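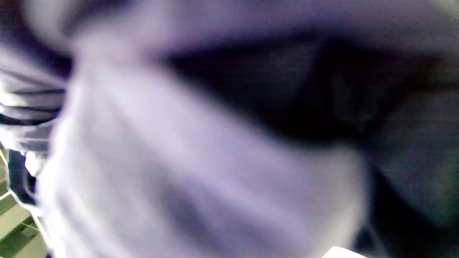
Reopening this because I don't accept "tracking lost, operator error" as a root cause. The closing note says the wrist pose on the gripper recordings drifted because the operator moved too fast. Has anyone looked at what the camera had to work with at that point? It is pale lavender cloth pressed right up to the lens, blurred, with a dark hollow on one side and the only decent edges in some stripes on the left. No visual tracker is going to hold a pose on that, fast or slow. My complaint is that Pleseck carries on publishing a pose with a confidence of 1.0 while it happens.

Status: reopened
Component: Pleseck pose estimator, Chraibi log merger
Assigned: Etornam Boateng

Fouad's suggestion was to raise the feature threshold from 16 to 24. I tried it. The estimator drops out sooner, then comes back with the same offset and the same cheerful confidence value. So that is a different symptom and no fix. Please don't merge it.

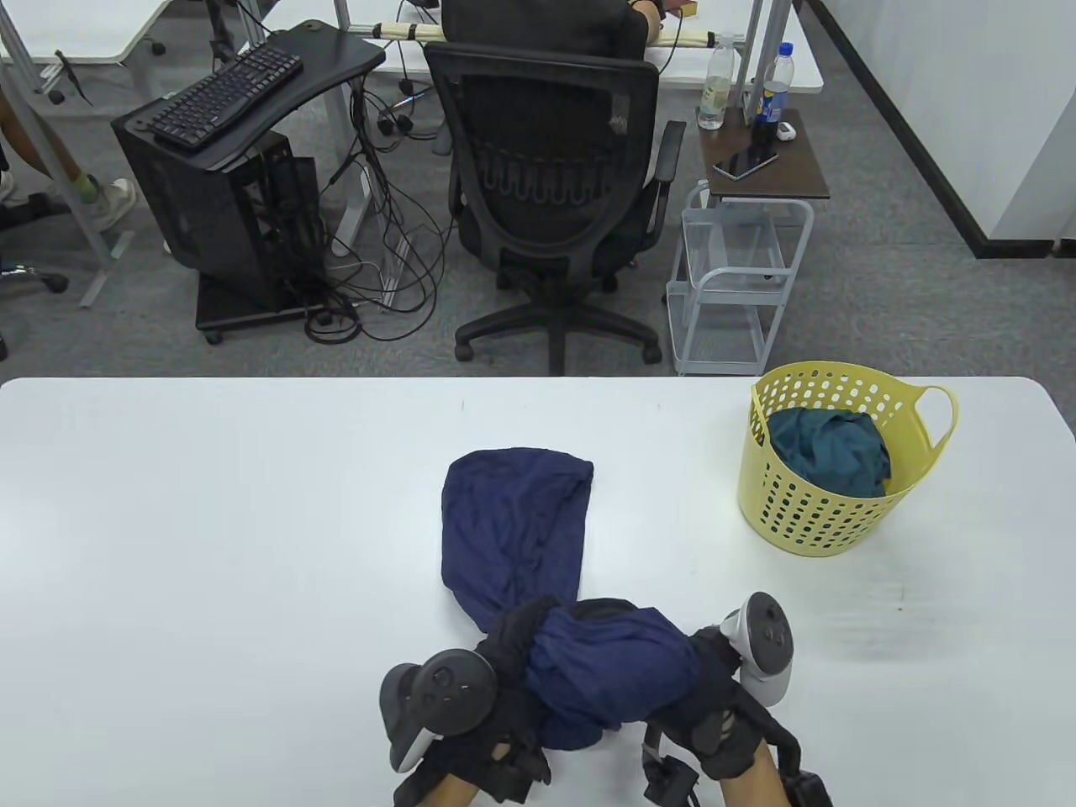
The controller sessions have a separate fault and I would like us to stop lumping them in. There the hand poses come from the VR controllers, so a cloth over a lens can't be the explanation. What I see in the merged log is the left hand stream running 2 frames behind the right from frame 1,629 onwards. Before that they agree.

Kenza thinks it's a dropped packet. Possible, but a dropped packet should leave a gap in the sequence numbers and there isn't one. I suspect Chraibi fills the gap by repeating the last sample and renumbers everything after it.

Tried so far:
– replayed the raw log without the merger: streams line up
– replayed with the merger, interpolation off: lag is back
– older merger build from December: same lag
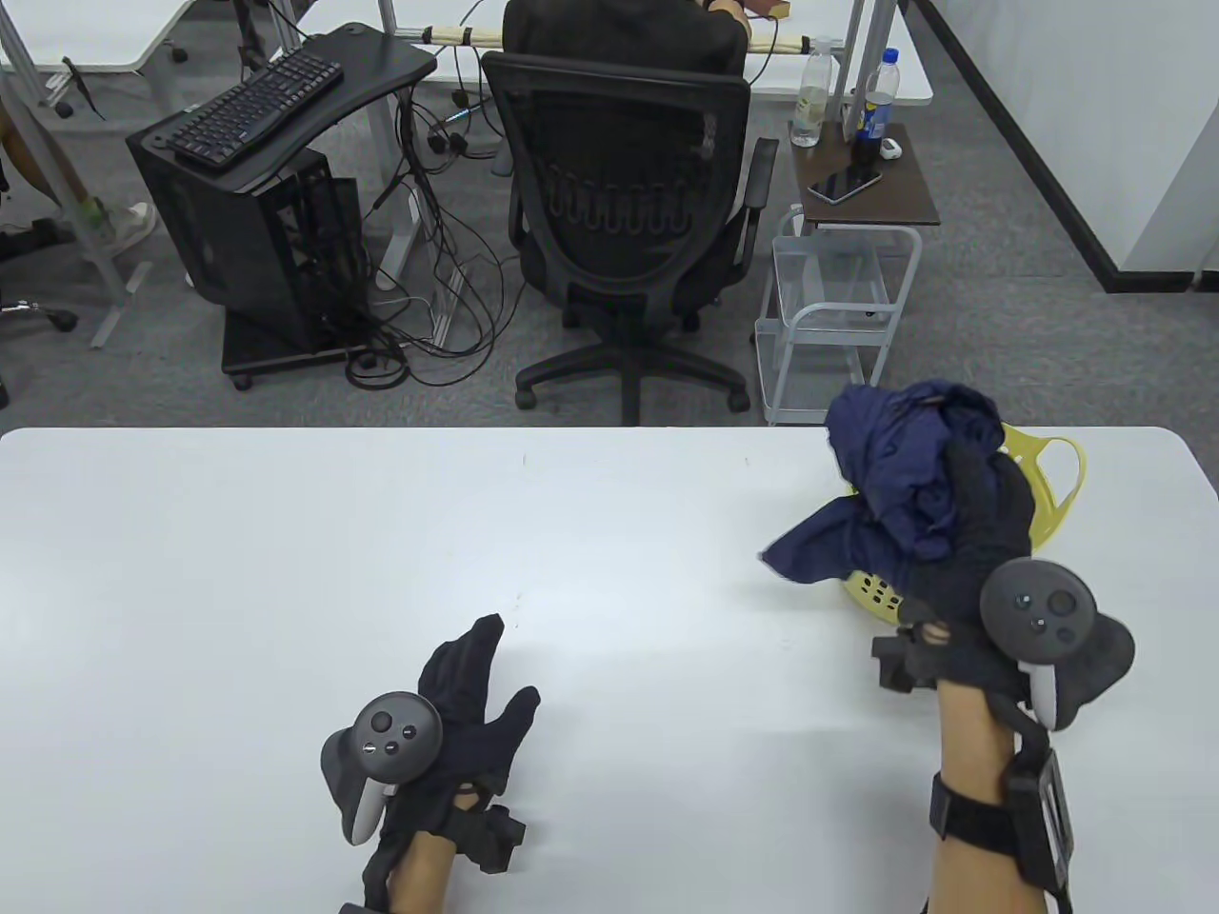

So the merger is at fault until someone shows me otherwise, and the December result rules out the recent timestamp change that got the blame last time.

Needed from Etornam: the renumbering code path, and a flag on any repeated sample. Needed from Nouhaila: keep the affected recordings out of the Alletti training set. A policy trained on these will learn the lag and we'll be back here arguing about the controller gains.

Leaving this open until both are in.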